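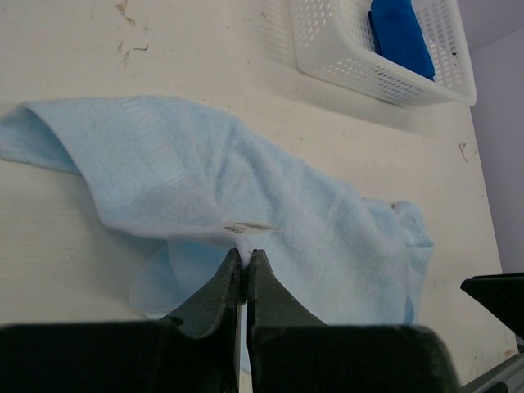 Section 4: Folding Your Towels for the Ostell Basket

Okay, so your Ostell shelf is up and the basket slides in and out without catching. Now for my favorite part, the towels! I wrote this section for the Cindel hand towel and bath towel, but any terry towel of a similar thickness will fold the same way.

Before you start

Clear yourself a flat surface that's wider than the towel. A table is much nicer than a bed (beds sag, and your corners wander off while you're not looking). Wipe it down and let it dry.

Note: Fresh terry sheds. Expect a little fluff on the table for the first 2 or 3 washes.

4.1 Find your corners

1. Drop the towel on the table any old way. I never bother to lay it out neatly first.

2. Feel along the edges for the hem. It's thinner and flatter than the pile, so your fingers will find it faster than your eyes do.

3. Follow the hem until you hit a corner. If you come across the care label on the way, turn the towel so the label will end up on the inside.

Caution: Please don't lift the towel by its care label! The stitching there is light and I've torn out more than one.

4. Set the basket at the back of the table, where you can reach it without dragging a sleeve across your work.

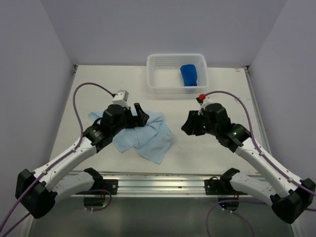

Fig. 4-1. Basket at the back with a blue cloth inside, light blue towel still to be folded.

4.2 Open it out

1. Take a corner in one hand and grab the towel again farther along with the other. Lift a bit, let the rest hang, and the big wrinkles start dropping out by themselves.

2. Work your way along until you're holding two corners of the same short side. If the edge between them twists, you've got a wrong one, so let go of one hand and try again (I still do this constantly).

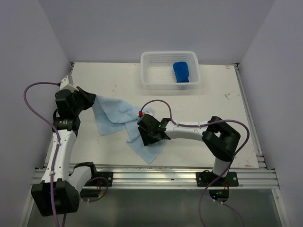

3. Lower the loose end to the table first, then bring your hands down toward you. Going slowly keeps air from getting trapped underneath.

4. Smooth from the middle outward with a flat palm. Don't press hard or you'll flatten the pile.

4.3 Fold and store

1. Bring one short side over to meet the other and line up the hems. A small mismatch is fine, and on thick towels you won't get rid of it anyway.

2. Pinch the fold lightly at each end and give it a little tug to straighten it.

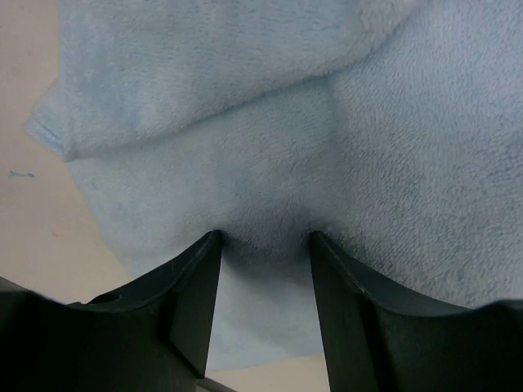

3. Fold in half again the same direction, then once across. For the narrow Bostier shelf, fold in thirds on that last step instead.

4. Place the towel in the basket with the rounded fold facing you, and start from one end so you don't lose the space in the middle.

Note: If a towel feels even a tiny bit damp, hang it up again and fold it later. The holes in the basket let air through, but a thick stack still dries slowly.

For stain care and wash temperatures, skip ahead to Section 5.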